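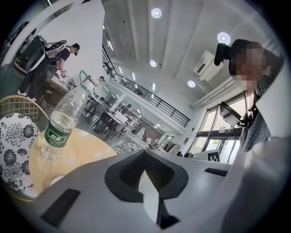 marloes_k replied:
Were you at the Vosar open day also in the afternoon? I left at 3 and had the feeling that the more interesting part was still coming. My group got mostly the talk.

tindervane wrote:
Yes, I stayed until the end. For those who could not come, I write what I remember. The visit was in the big hall with the upper floor, and the people were working with the hand-held grippers between the dining tables, on ordinary things such as bottles and plates. There was no stage. You could stand quite near and ask. They told us they have now 1,834 recordings from this hall, and each one is checked by a person before it is used.

oldrelay wrote:
Sorry, but I find this is not a robot demonstration. A human holds the gripper and a human decides everything. I travelled 400 km to see automation.

tindervane wrote:
I understand the disappointment, but the invitation did say "data collection". For me it was more useful than an arm behind a glass wall, which I have seen at Degefa two times already. 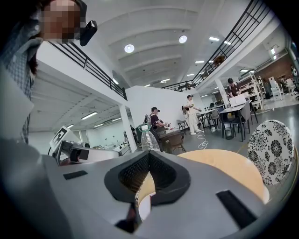

I would also mention that one works very close to the object, with the head bent over the table, and I asked if this is tiring. The answer was that they change after 20 minutes. I did not get to try it myself, the list was full before lunch.

marloes_k wrote:
20 minutes sounds short to me. At Rostanero they told us an hour.

oldrelay wrote:
Then Rostanero has stronger necks. I still say the title of the event was misleading. Was the Zundano software shown at least?

tindervane wrote:
Only on a slide, and rather quickly. I have written to them for the slides and will put the link in this thread if they agree.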